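Clonstead Bin Set: README

Small mixed items in a gray bin with sloping walls, on a wooden tabletop.
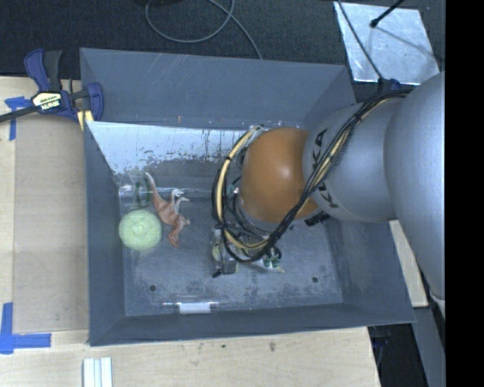

Ritu Awasthi asked whether the bin gets wiped between sessions, and whether worn spots on the floor should be reported. It gets wiped on Wednesday with a dry cloth. Worn spots don't need a report. A new crack or a loose panel does.

What is in the set

500 bin layouts, made from a pool of 100 household and toy items. The pool is kept in 2 crates, labeled Oltgate and Flarirlow after the shelves they sit on. Items are small enough to hold in one hand. Toy animals, dinosaurs included, are logged under "figures". Anything round goes under "round", fuzzy or smooth, whatever it was sold as.

How a layout is made

Items are drawn by number from the crate list and put in the bin one at a time. They stay how they land. A figure on its side is left on its side. Items may touch each other and may touch the walls. If something ends up on top of another item, that is fine too - write "stacked" in the notes column.

Do not use the corners to prop things up. Early layouts had this problem and 40 of them were redone in March.

Files

layouts.csv has one row per layout, with the layout number, item numbers and notes.
items.csv has one row per item, with the category, main color and crate.
changes.txt lists items that were swapped out or retired.

Colors in items.csv are plain words (green, white, brown). If an item has more than one, the larger area comes first. Sumeya Dinsa and Renu Mishra filled in the color column separately and then settled the differences, mostly pale green against yellow.

Known problems

The bin floor is scuffed and has cloudy patches. Pale items can be hard to pick out against it. The bright panel on the wall has chips and streaks along its lower edge, which should not be logged as items. The same goes for the small dark holes in the floor.

Two soft items lost their shape during the work and were replaced with close matches. The old item numbers were not reused.

Contact

Questions about items go to Cempaka Hidayat. Corrections to either table go to Meenakshi Mathur, with the layout number in the subject line.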